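Musty smell from front loader after moving in
Laundry & Appliances - asked 10 Jan 2026

We bought a house in June and the washer came with it. Towels smell fine coming out but turn sour as soon as they get damp again. I switched detergent twice and cut the dose in half. Water is on the hard side. Do I need a new machine? A replacement is $485 at the cheapest place near me. 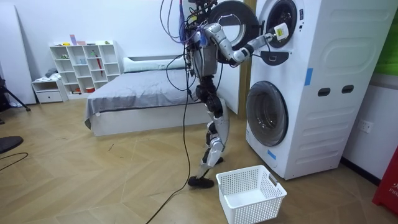
2 replies

Demetrius Benavides
Don't buy anything yet. Pull back the rubber gasket and wipe out the fold with a rag and hot water. Then run the hottest cycle empty with washer cleaner in the drum. Most towels go sour from detergent buildup, so wash those hot too, with no fabric softener.

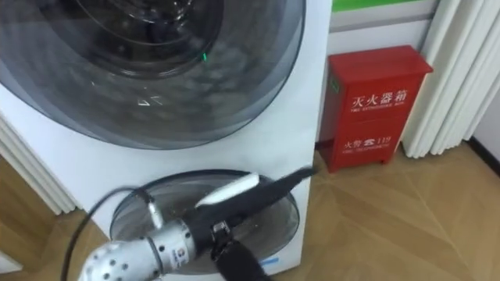
After that, leave the door open between loads - the detergent drawer too. Clean the drain filter if yours has one you can get to. Put a towel down first. I do mine every 3 months.

praser149
Vinegar. Or get a Drumex, my sister has one and no smell so far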